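Zundorwood Forums > Martial Arts > Judo and Grappling

Thread: Starting judo as a grown-up, tell me everything

rirum_rookie
22/10/2023

Hi all! I had my second class at the Pacheco club last night and I'm completely hooked. I'm 41, I haven't done a forward roll since grade school, and I spent most of the hour slapping the mat and laughing. Edith Muñoz teaches the beginners and she is wonderful, she just keeps you moving so you don't have time to be scared.

So now I want to know everything. When do I buy a gi? Should I be lifting weights? Is it normal that my neck hurts from holding my head up on the back falls? And there's a beginners' tournament over in Groltitton next spring, is it crazy to even think about it?

I can make two classes a week, three if I swap a shift. The drive is 9 miles each way so that part is easy.

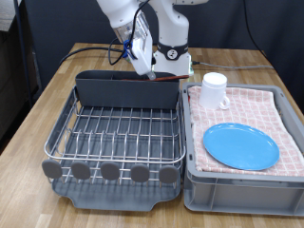 Re: Starting judo as a grown-up, tell me everything
matburn_ollie

Welcome!! Neck soreness is totally normal and it goes away. Mine took maybe a month. Tuck your chin and look at the knot of your belt all the way down, every single time, even on the easy ones. If it's sharp pain or you get tingling, that's different, sit out and get it looked at.

Gi: buy one now. You'll want your own by the third class anyway, and the club loaners are usually stretched out and huge. Get a single weave to start with, go up a size if you're between sizes, and wash it cold until you know how much it shrinks. I threw my first one in a hot dryer and the sleeves ended up halfway to my elbows.

Tournament: YES. Do it. You'll learn more in two matches than in a month of class.

Re: Starting judo as a grown-up, tell me everything
kuzushi_kate

Going to disagree with Ollie on the tournament, with love. Spring is pretty soon for somebody who's had two classes. I'd wait until you've been doing full-speed randori for a few months and you can take a hard throw without sticking an arm out. I posted my hand in my first tournament and I was in a sling for 5 weeks. Nothing wrong with going along to watch and cheer, and you pick up a lot just sitting next to the mat with someone from your club who can tell you what's going on.

Agree on the gi though. Also get flip-flops for walking to the edge of the mat, and cut your toenails. Your partners will love you.

Re: Starting judo as a grown-up, tell me everything
old_uchimata

I've been on the mat a long time and I sit between the two of you. It depends on how they run the brackets. If the Groltitton people split out the novice adults, and match by age and weight, then it's a friendly day and I'd say go. If they throw everyone under green belt in together you can draw a 23-year-old who wrestled in high school, and that's a rough first outing. Ask your coach. Edith has taken plenty of beginners to these and she'll tell you straight.

On lifting: sure, if you like it, but don't do it instead of class. Grip gives out before anything else in your first year. Hang a towel over a pull-up bar and hold on. Do that a few times a week and you'll feel the difference on the sleeve grip.

Re: Starting judo as a grown-up, tell me everything
rirum_rookie

This is so great, thank you! I ordered a gi (single weave, one size up, cold wash noted, poor sleeves). I tried the towel thing on the bar in my garage and lasted hardly any time at all, so there's plenty of room to improve.

Belt knot tip worked too! I did a whole set of back falls on the living room rug just staring at my waist.

Next question. Aníbal Yupanqui runs the Saturday-style open mat over at the other end of town and a couple of people from class go. Is open mat okay for someone this new, or will I just be in the way? I don't want to waste a black belt's evening.

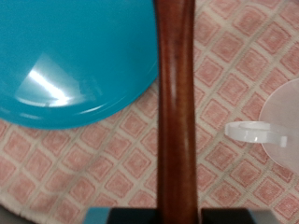

I should add that I'm on the small side, and most of the people I've seen heading over there are not. I don't mind getting thrown, I just want to be useful to whoever's stuck with me. Is there a polite way to ask for a light round?

Re: Starting judo as a grown-up, tell me everything
matburn_ollie

You will not be in the way. Go! Aníbal is super friendly and he pairs people up himself for the first few rounds. Just walk up and say "I'm new, can we go light?" Those exact words. Anyone decent will be happy to, and a lot of higher belts like a slow round where they get to work on their feet.

Re: Starting judo as a grown-up, tell me everything
kuzushi_kate

Seconding that, and you're allowed to say no to a round too. If you watch somebody and they're cranking everything at full power, skip them until you've got more falls in you. "I'm sitting this one out" is all you need to say.

One thing that helped me a ton was picking a single throw and sticking with it. For a smaller person I'd go with seoi nage. I know a guy who'll say o soto gari because it's easier to learn, and he's about to post.

Re: Starting judo as a grown-up, tell me everything
old_uchimata

O soto gari. It's easier to learn.

Seriously though, a beginner dropping under a bigger partner for seoi can end up wearing them. Learn to step in and reap first, get used to putting your chest on someone, then go play with the turning throws. I drilled 2,000 entries in my first winter, on a post in the basement when I couldn't find a partner, and I still lean on that work.

Re: Starting judo as a grown-up, tell me everything
kuzushi_kate

And a small person reaping a big person gets countered all night long! We've been having this argument for years. Try both, rookie, and come back and tell us I was right.

Re: Starting judo as a grown-up, tell me everything
rirum_rookie

Haha okay, both it is. Edith showed us o goshi last night, so now I have three and can't really do any of them. Going to open mat this week. Do I bring my own tape or do they have some there?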